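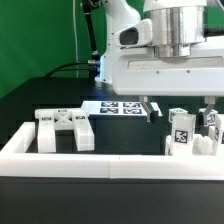

# Murklow bridge set, second print run

The Murklow set is a small group of printed parts for assembly exercises on a tabletop. The main pieces are a bridge, a flat board, and a low tray that holds everything in a fixed area. Évan Huet drew the first version in the spring. The second run has thicker walls, a stiffer crossbeam, and tags on every part that gets picked up or measured against.

All parts were printed in plain white. The full run, spares included, came to 49 parts and used 900 grams of filament. Print files and the parts list are in the project folder under Holberg, which is the name of the table and not of the set.

## General notes

The bridge is two rectangular legs and a crossbeam. In the first run the crossbeam was a solid bar. It warped at both ends during cooling, and the legs then stood slightly out of parallel. Évan replaced the bar with an X-shaped lattice, which uses less material and has stayed straight on every copy so far.

The tray is printed in sections, as no printer in the shop has a bed long enough for the front wall in one piece. The seam falls near the middle of the wall. Ronja Brekke tried a dovetail and a plain lap joint and kept the lap joint — the dovetail closed too tightly after the first few assemblies and had to be tapped apart with a mallet. Wall thickness is 3 mm throughout.

The tray is not fastened to the table. A strip of thin rubber under each corner was tested in January and dropped, since it raised the corners unevenly and opened the seam at the top.

## Parts on the table 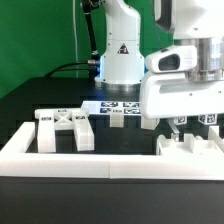

Tag placement took more revisions than the parts did. In the first run the tags sat on the sides of the pieces, where they were easy to apply and hard to read once two parts stood next to each other. The rule now is that a tag goes on an upward face, flat, with a clear white margin on all sides. The white pieces inside the raised frame carry black tags, and the print color does the work of the margin, so no separate backing label is needed. Against the dark tabletop the outline of each part is also easy to separate from the surface. The green backdrop was chosen by Killian Brunet after a gray one gave trouble with shadows in the late afternoon.

Some details on the tags, for anyone making a copy of the set:

- Print on matte label stock. Glossy stock washes out under overhead light.
- Cut with a steel rule and a fresh blade. Rounded corners on a tag cause more missed reads than scratches do.
- Apply from one edge and press toward the other. A bubble under the black border means a new tag.
- The bridge takes one tag on each leg and one at the center of the crossbeam. The center tag is the reference, and the other two are used to check for twist.
- Write the tag number on the underside of the part in pencil before applying the tag.

The last item comes from Hervé Fleury, who had to rebuild the numbering list after a batch of tags was peeled and replaced in one evening with no record kept.

## Marker board

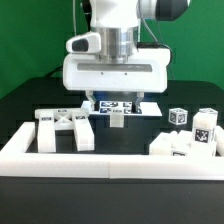

*Flat board with the four blue markers, translucent tab at the front edge, bridge to the left.*

The board is a plain rectangular plate. It rests on two small supports, and the underside has to be clean for it to lie flat. A single crumb of support material is enough to make it rock. Sand the underside on a flat block, wipe it, and check it against a glass plate.

Blue was used for the board markers so that they can be told from the black tags on the printed pieces at a glance. It has no effect on reading as long as the blue is dark. The first sheet came out too light and was reprinted at the Lemaire copy counter with the ink density turned up.

Markers on the board are laid out two by two. Spacing between centers is 52 mm in both directions, measured after printing and not taken from the drawing. Shrinkage on the plate is small, but the markers are applied by hand, and hand placement is the larger error of the two. Timothée Besnard made a cutting template with four windows, which brought the spread down to something we can live with. The template is kept in the drawer with the label stock.

## Known problems

The crossbeam lattice collects stringing at the center of the X. Remove it with a knife before fitting the tag, or the tag will sit proud on that side.

The lower edges of the bridge legs chip when the piece is dropped on its corner. A small chamfer has been added to the drawing but not yet printed.

White parts show fingerprints after a few weeks of handling. Dish soap and lukewarm water remove them. Do not use alcohol near the tags; it lifts the print.

The tray corners are the weakest point of the set when it is carried. Lift it with both hands on the long walls, and take the loose parts out first.

## Storage

The set goes in the flat Koneo box on the lower shelf. Board at the bottom, marker side up, with a sheet of paper over it. Bridges stand upright and the tray sections lie on top, separated at the seam. Spare legs and crossbeams are bagged by run — do not mix the two runs, as the leg sockets differ by a fraction of a millimeter and a first-run leg will split a second-run crossbeam.

Corrections to the parts list go to Ronja.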